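Wednesday, May 25, 2022

Jury duty, second day

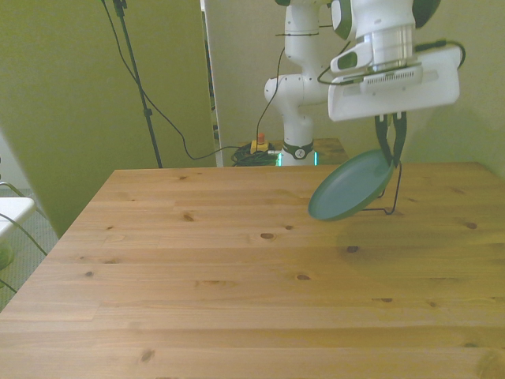
Two hours in the assembly room before they called us in, and then the prosecutor spent most of the morning on a receipt. I was ready for a case about a break-in. What we have so far is a case about a receipt from Haslinger, the hardware store on the county road, for a pry bar and a pair of gloves, paid in cash. The time on it is supposed to put the defendant near the warehouse on the night in April when the tools went missing. Near is doing a lot of work there. I have been near that warehouse myself, many times. It's next to the car wash.

The store clerk was Ms. Gasser, who seemed like a decent person and wanted very much to be helpful. She picked him out for the police three weeks after the sale. She told us she was certain. Then the defense lawyer, Corina Imhof, asked how many customers come in on a Saturday and she said 300, easy. I wrote that down and underlined it. I can't tell you who was in front of me at the grocery store last Saturday, and I had been staring at the back of his head for ten minutes.

Then the detective. He talks as if he has given the same answer in forty other rooms, and maybe he has. No prints on the door. No camera on the loading side, or there was one but it wasn't recording, and he went around that pretty fast. The pry bar was never found. When Imhof asked whether he had looked at anybody else he said they had "followed the evidence," and I noticed he didn't say yes or no. The judge let it go.

I'm not saying the man is innocent. He gave the police two different stories about where he slept that night, and I didn't like either one. But I keep hearing that a thing is clear right before somebody shows me something that isn't.

Lunch was a turkey sandwich from the machine. Yvonne Furnival (juror in the seat next to mine) started to say what she thought of him and I told her we weren't supposed to. She looked at me like I had slapped her hand. We talked about parking instead. The lot is full by eight and the county pays us 25 dollars a day, so you can do that math.

Let out early because a witness didn't show. They wouldn't tell us who. Back at nine tomorrow. Need to call Marlies about Friday, move the dentist, and find the gray cardigan, that room is freezing.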